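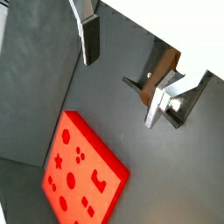 Glue tests, cold room – 26/02/2018

Second round of the Jerden against the Paltent. Same beech offcuts as last time, planed this morning, wiped down, no sanding. Fiona wanted sanding on half of them but we've not got enough stock to split it again.

Clamped overnight at 9 degrees. Room crept up a bit when the door was left, see chart on the wall.

Jerden – grabbed fast, too fast for the long joints. Squeeze-out went rubbery and came off with a chisel in one strip. Broke in the wood on most of them, glue line fine. One failed clean along the line, I think starved at the end where I ran the bottle dry. Marked it and kept it.

Paltent – slower, easier to line up. Still tacky under the cauls at breakfast time so left it the full 36 hours before loading. Best joint held to 1,003 N then went with a bang. Worst one was poor, didnt even get the gauge moving properly. Not sure I trust that number, the jig was slipping on the left hand side. Beathag has tightened it since.

Thinned a small pot of Paltent with water, as Evander suggested. Waste of time. Runs everywhere and goes chalky.

To do
- repeat the Paltent worst case now the jig is sorted
- ask Cherkaoui if they still do the slow hardener, last price list we have is from July
- weigh the offcuts before AND after, forgot again
- new brushes
- label the pots!! two open ones on the bench with no date on

Birdie asked about end grain. Havent tried it, would need to size it first and thats another day gone. Maybe next round if the oak turns up.

Clamps back to Apolinar when finished, he needs the long ones for the door job.

Last updated by F. Paterson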